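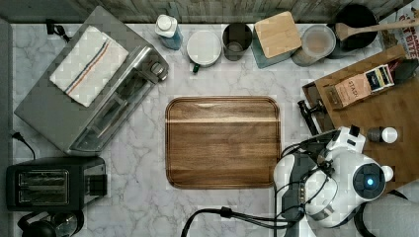
Cutting board in the middle, toaster oven and toaster to the left.

If you have one stretch of counter, leave the center for the cutting board and push everything else to the edges. Dish soap and canisters can line up along the back. Tea and other small boxes go on a tray, so you can lift the lot when you wipe down.

Fold dish towels over the oven rail or hang them on a hook. Take any towel off the toaster oven before you switch it on, and unplug the toaster before you shake out the crumbs. 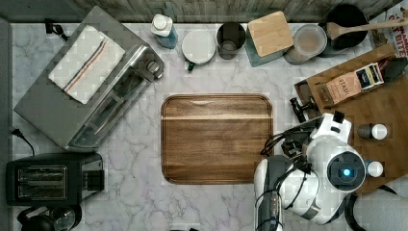 A board with nothing on it, ready for chopping.

Oil a wooden board once a month. Wash it by hand, stand it on edge to dry, and rub in food-grade mineral oil at night. Wipe off what's left in the morning.

Hanne Egilsson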